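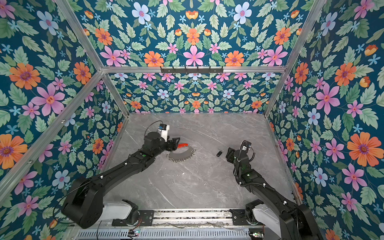
Ticket: Left arm keeps stopping on "speed limit exceeded" near the small items
Status: Closed, one follow-up open
Raised by: Kuldeep Jaiswal
Cell: Torurari, two-arm bench

First entry, 9:40
Morning all. The left arm on Torurari has tripped its speed limit 7 times since I came in, always on the way down to the key ring or the folding knife. It gets over the top of the item, gives a little twitch and drops into a protective stop. The right arm has been good as gold on the key fob. I've cleared the stop each time and carried on, which I know I shouldn't have done that often (sorry, Sasell lot, I read the sheet again afterwards and it says two resets and then a ticket). So this is the ticket!

Settings as I found them: approach speed 300 mm/s, slow zone starting 100 mm above the floor. Both arms are meant to be the same.

10:15
Had a reply from the Pallberg desk asking whether I'd touched the limits. No, and I'm not going to. I did get the suggestion from someone passing by that I could just nudge the limit up until it stops moaning, and I want it written down that we don't do that here. The limit is there for the person reaching in to lay the items out, and there's a knife on the floor of this one, so I'd rather have a slow morning.

10:50
Compared the two arm profiles side by side. The left one has the slow zone switched on but it's measuring from the wrong tool point. Somebody (could well be me, back in May) loaded the old gripper offset, the one from before the camera mounts went on top. So the arm thinks its fingertips are higher than they are, stays at full approach speed too long, then brakes hard to make up for it. That would be your twitch.

Didn't change anything yet. Rule 2 on our sheet is that a tool offset gets changed by one person and checked by another, and I was on my own.

11:30
Kaushik support came on the line and we went through it together. What we did, in order:

Stopped both arms and took the key out of the panel. I kept it in my pocket.
Lifted the knife out first, then the chain with the half-round plate, then the rest.
Loaded the current offset on the left arm and read the numbers back aloud, and support checked them against their copy.
Looked along the camera cable on the left gripper for snags. It loops up over the top and I've been suspicious of it before, but it moved freely through the wrist.
Ran the left arm at crawl speed over the bare floor, then again at normal speed.
Put the items back, knife last and folded shut.

No stops on either run over the bare floor.

12:20
Ran it with the items back in place. Went down to the key ring nice and smoothly, then the knife, then the chain. The chain still slides about when it's gripped by the links, but that's a picking problem and it has its own ticket, so please don't add it on here.

14:05
Still no stops. Happy for this to be closed from my side.

Notes for whoever gets this next
If an arm trips twice on the same move, leave it stopped and look at the tool offset before anything else. I wasted the best part of an hour blaming the cable.
Check both arm profiles even if only one is playing up.
Anything with a blade goes in last and comes out first, and the panel key stays with whoever has their hands in there.
Please don't put "reset, fine now" as a whole log entry. I found a couple from the week before and they'd have told us the lot if they'd said which arm.

Follow-up, still open: the old gripper offset is sitting in the shared folder under nearly the same name as the new one. I've asked Sasell to archive it. Waiting to hear back - will chase after lunch tomorrow.

Kuldeep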